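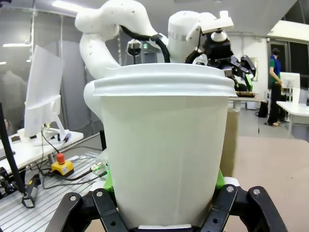 The 6:40 train out of Rutherford has eleven stops before the coast, and if you sit on the left side you get the river for nine of them. I've been riding it every Thursday since September, with a coffee and no particular reason to be anywhere, and I have become a complete bore on the subject of small railroads.

The Skulevell line is 16 miles of single track that should have closed twice. It was built to haul gravel, then carried apples, then carried hardly anything for a long stretch, and somewhere in there the county bought it for less than the price of a decent house. Passenger service came back with one secondhand railcar and a timetable that fit on an index card. Now there are 2 railcars! They pass each other at Waden, where the track splits for just long enough to let them by, and the drivers wave every single time.

Waden is my favorite stop. The station is a green shed with a bench and a stove, and the platform is so short that only the front door opens. Regulars know this and shuffle forward as the train slows down past the feed store. Strangers find out when everyone else is already standing. From the platform you can walk down a gravel lane to the old weigh house, where the scale is still set into the ground and the brass plate has been rubbed smooth by boots. I stood on it for a good five minutes trying to feel it move.

After Waden the train climbs. You hear it before you notice it, the engine dropping into a lower, grumpier note, and the trees come in close enough to brush the windows. Then you're out on top with the whole valley laid open, the mill pond, the water tower, cows standing about in the mist like furniture someone forgot to bring in. The grade is gentle by mountain standards, but a railcar this old takes it at the speed of a jogging dog, which gives you plenty of time to look.

Ilow is the end of the useful part, at least for most people. It has 900 residents, a hardware store, a bakery that opens when the first train gets in, and a high school whose students make up half the morning riders. They do their homework on their knees and trade seats at every stop by some system I have yet to figure out. (I asked. I was told it was complicated.) In the afternoon they ride home again, much louder, and the quiet crowd moves to the rear.

What I love about a line like this is how much of ordinary life gets carried on it. I've shared a row with a cello, a tray of tomato seedlings and a storm door. A woman getting off at the quarry halt handed a casserole down to someone on the platform and got straight back on. You don't see that from a car.

If you want to try it, go on a weekday and go early. Tickets are sold on board and the conductor prefers small bills. Bring a sweater, even in summer, as the heater works on its own schedule. Get off at Waden on the way back, when the light is coming down the valley, and wait for the next one. It will be along in an hour, and the stove is usually lit.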